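Seed Density and Emergence in Hand-Sown Plots
Project report, Soil and Crop Methods
Author: second-year group, Tullholm site
2021-03-28

1. Background

Plot studies of small-seeded crops depend on even sowing. When seed is scattered by hand, local density can vary widely within one plot, and this variation carries through to emergence counts. The project compared two ways of spacing seed, free scattering and sowing by cell, in a bench trial followed by a tray trial. The crop was white mustard, supplied by Grilumell.

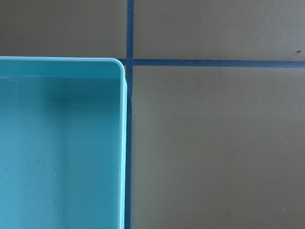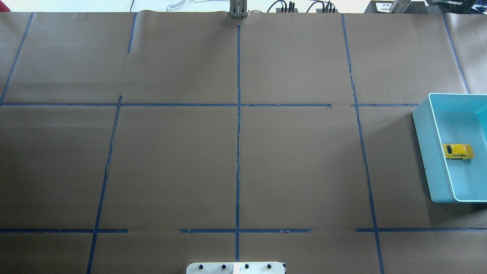 Paper-covered work surface divided with dark blue tape.

2. Bench trial

The bench trial measured how evenly seed lands before soil, moisture and germination add their own error. A batch of 2000 seeds was used for each method. In free scattering, the whole batch was thrown over the sheet in one pass. In sowing by cell, the batch was first split by weight into equal portions, one per cell. Tape lines like those in the second picture stop short of one another in places, and a cell with an open corner has no exact boundary. We therefore assigned seeds lying in a gap to the cell holding the larger part of the seed, and seeds lying on tape to the cell on the left. The same rule was applied to both methods.

Evenness was expressed as the variance-to-mean ratio of seeds per cell, corrected for cell area. A ratio near one is expected if seeds land independently of each other. Free scattering gave a ratio well above one, with the excess concentrated near the side where the operator stood. Sowing by cell gave a ratio below one in all runs.

3. Tray trial

Trays were filled with Broltent seed compost, sieved and leveled, and watered from below. Each tray received the same weight of seed. In total 3934 seeds were sown and 1098 seedlings had emerged at the first count. This is low for mustard. The compost surface had dried between the second and third waterings, and the trays nearest the heater were the worst affected. The count was repeated after the trays had been moved, but the later figures are not used here as some seedlings had already collapsed.

Within-tray variation followed the bench result. Trays sown by cell had fewer bare patches and fewer clumps. The difference in total emergence between methods was small and cannot be separated from the effect of drying.

4. Sources of error

Splitting by weight assumes uniform seed size. The Grilumell lot was not graded, and a hand-counted check showed that portions of equal weight did not hold equal numbers of seed. The protocol we adapted, from a course handout used at Riihimäki, calls for graded seed. Operator effects were not tested. The same person did all of the scattering, so the bias toward the near side may be personal to that operator.

5. Further work

The tray trial should be repeated in September with graded seed and the heater off. Trays should be rotated daily. A third treatment, scattering in 2 passes at right angles, would show whether most of the benefit of cell sowing can be had with less preparation time.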